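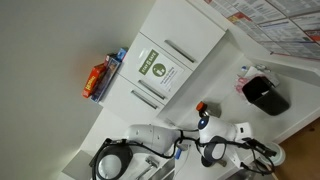
Cable strain relief, second attempt

1/21/23

The first version of the cable run on the arm lasted 40 hours of motion before the gripper started dropping off the bus. The fault was intermittent, which made it slow to find. It only showed up with the wrist rolled past a certain point, and then only when the elbow was also folded. Straighten the arm to get at the connector and the fault cleared itself.

I logged 1,517 moves over two evenings with the error counter running and sorted them by wrist angle. Nearly all the dropouts sat in the last 30 degrees of travel. That pointed to the cable and away from the gripper firmware, which I had spent most of a week blaming. Apologies to Édgar Palomino, who wrote the firmware and told me at the start that it was the cable.

The old run was short and tidy. I had clipped it hard against the links the whole way along with almost no slack at the joints. It looked good on the bench. In use, all of the bending went into one spot behind the wrist clip, and the conductors failed inside the jacket where you can't see it. I slit the jacket open afterward and found two strands of the ground still intact and the rest gone.

The new run is uglier. The rules I used:

Fix the cable in the middle of a link, never next to a joint.

Leave a free loop across every joint that moves through more than a quarter turn.

Wrap the base end around the joint with enough length that it opens and closes like a clock spring.

Size each loop with the joint at its worst position, then add a hand's width.

The straps along the grey link are soft ones. Hard clips cut into the jacket if they are done up tight enough to hold, and if they aren't tight enough the cable creeps toward the wrist over a few hundred cycles. Soft straps with a turn of silicone tape underneath don't creep, or haven't yet.

The big loop in the middle is the part I am least happy with. It stands well clear of the arm, and anything that stands clear of the arm will eventually catch on something. At the kitchen counter that means the tap, or whatever jar has been left out. I have added a keep-out volume around the tap in the planner, padded by the height of the loop. This costs some reach over the sink. The planner now refuses a few poses it used to accept, including one I liked for approaching a bowl at the front edge of the counter from above.

Eusebio Giraldo suggested a spring-return bracket that pulls the slack back toward the elbow. He has one from Kinnunen on his own arm in the Sturnendale workshop and it works well there, but his cable is thinner and his gripper draws less current. I tried a rough copy with a badge reel. The reel was too weak to lift the cable and too strong to let the wrist settle, and it added a small oscillation at the end of each move. It is back in the drawer.

Replacement cable is the Brisum high-flex type, black jacket, bought as 2 lengths so there is a spare. The minimum bend radius on the data sheet is for continuous flexing, so it is the right number to use. Check this on whatever you buy. The first cable had only a static figure listed, and I read it as though it applied to a moving arm.

Other changes made while the arm was apart:

Joint offsets re-zeroed. The wrist was out by less than half a degree, but it showed up at the fingertips.

Payload mass updated to include the bracket and the cable hanging off the gripper. The gravity compensation is noticeably better and the arm no longer sags when I put it in hand-guiding mode.

Gripper speed cut back until the new cable has some hours on it.

The error counter is at zero so far. I will rerun the full wrist sweep in March and slit the jacket on the spare if the counter moves at all. If it does, the next thing to try is the Gristanov sleeve, which carries the cable in a loose tube and lets it slide. It needs a larger clamp at the elbow, and I haven't drawn that yet.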